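Holla (hand-held gripper kit)

Holla is a hand-held gripper kit sold by Tivunar, a small equipment maker based in Birnby. It is used to record people doing manual tasks so that the recordings can be used to train robot arms. A person holds one gripper in each hand and does the job at a table, with no robot present. The kit is offered for sale or on short-term rental.

Background

The kit grew out of work by Krešimir Vidmar, who built the first version for his own use and kept it going with spare parts from two older tools. That version was known as the Vidmar grip, and the name still turns up in the manual. Tivunar took over production later and changed the housing and the trigger, but left the fingers much as they were.

Design

Each gripper has a black body and a pair of soft orange fingers with dark pads on the inner faces. A square black-and-white marker sits on the mount of each finger. Software reads the two markers to work out how far the gripper is open. A wide-angle camera looks out over the fingers, so the recorded view is round and strongly curved at the sides.

The fingers are wear parts and come off with a hex key. Tivunar suggests changing them after 500 hours of use – sooner if the pads start to peel.

Use

Kitchen and tabletop jobs are the most common choice for first recordings. The objects are cheap, easy to replace and varied in shape. Typical items are a teapot, a plastic bottle, a towel and a toaster.
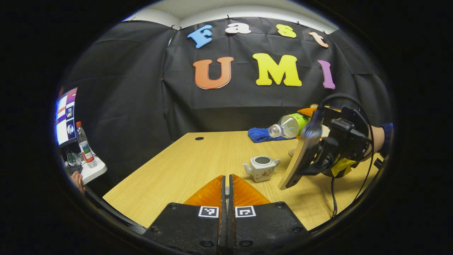
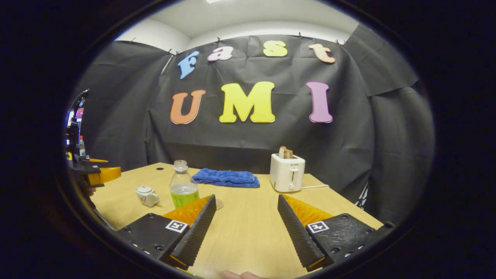
Tabletop work with two grippers in view, against a black cloth backdrop.

Service and rental

The rental version comes in a hard case with 2 grippers, chargers, spare fingers and a printed setup guide. The shortest rental is 7 days. Buyers get the same contents plus a year of repairs, with shipping to Birnby paid by the customer.

Tivunar also runs a checking service. Customers upload their recordings and get back a list of those where a marker was hidden too long or the tracking was lost. The first 100 recordings are checked free of charge.

Reception

Users have generally liked the short setup time and the price of spare fingers. The most frequent complaint is weight, mainly from people who record for several hours at a stretch. The cable has also drawn criticism – it leaves the body close to the wrist and can catch on a sleeve. A revised cable guide was added to new kits in April and is sold separately for older ones.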